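Skeltdale Reuse Workshop
Call for participants: household electrical repair survey, second round

Skeltdale Reuse Workshop is looking for households to take part in the second round of its survey of faults in small electrical goods and home computers. The first round closed in April with 401 item records from Skeltdale and the villages to the north. The second round extends the area to Skosville and the Cellwood estate, which were poorly covered.

Purpose

The survey records what fails in domestic equipment, at what age, and whether the owner repaired it, stored it or threw it away. Results are used to decide which spare parts the workshop keeps in stock and which evening classes it offers. A summary by type of item is published on this site. No household is identified in the summary.

What taking part involves

Participants keep a fault log for 14 weeks. An entry is made each time a mains or battery item in the home stops working, works only in part, or is taken out of use for any other reason. Each entry takes a few minutes and asks for the type of item, its approximate age, the symptom, and what was done next. Weeks with no faults must also be logged — a blank week cannot be told apart from a missed one.

There are two visits to the home, one at the start and one at the end. At the first visit a member of the survey team lists the electrical items in use. At the second the list is checked for additions and removals. Each visit lasts up to an hour. Visits can be arranged up to 8 pm.

Participants may also submit one faulty item for bench inspection. This part is optional. Desktop computers, laptops, monitors, radios, kettles, toasters and vacuum cleaners are accepted. Microwave ovens, fridges, cathode ray televisions and anything with a damaged lithium battery are not.

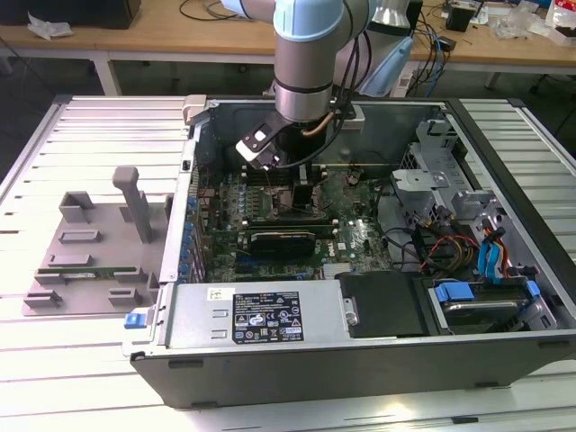

Items submitted for inspection are returned with a one-page fault report. The report states the failed part where this can be established, the cost of a replacement, and whether the repair is within the reach of a person with basic tools. It is not a safety certificate. Repairs are not carried out as part of the survey, but can be booked separately at the usual rates.

Owners of computers should back up their files and sign out of all accounts before handing the machine over. Drives may be removed and kept at home. Where a drive is left in place it will not be read or copied. Passwords should not be supplied.

Who can apply

Applicants must:

be aged 18 or over
live in Skeltdale, Skosville or Cellwood, and expect to stay at the same address for the length of the survey
have use of a telephone or email for reminders
be able to complete the log in English, on paper or online

No technical knowledge is needed. Tenants are welcome and do not need the landlord's permission, as fixed wiring and built-in appliances are outside the survey. Only one person per household may apply. Households that took part in the first round are not eligible this time.

There are 106 places. If more applications are received than there are places, selection will be by draw within each area, with 30 places held for Cellwood.

Payment

Each household receives a £30 voucher after the second visit, provided the log is complete. Participants may withdraw at any point without giving a reason. Entries made before withdrawal will be kept unless deletion is requested in writing.

How to apply

Application forms are available from the workshop counter at Xavier Yard, Skeltdale, or can be posted on request. Please state the number of people in the household, the type of dwelling and any access needs for the visits. Completed forms should be returned to the counter or put through the letterbox marked Survey. Late forms will be placed on the reserve list.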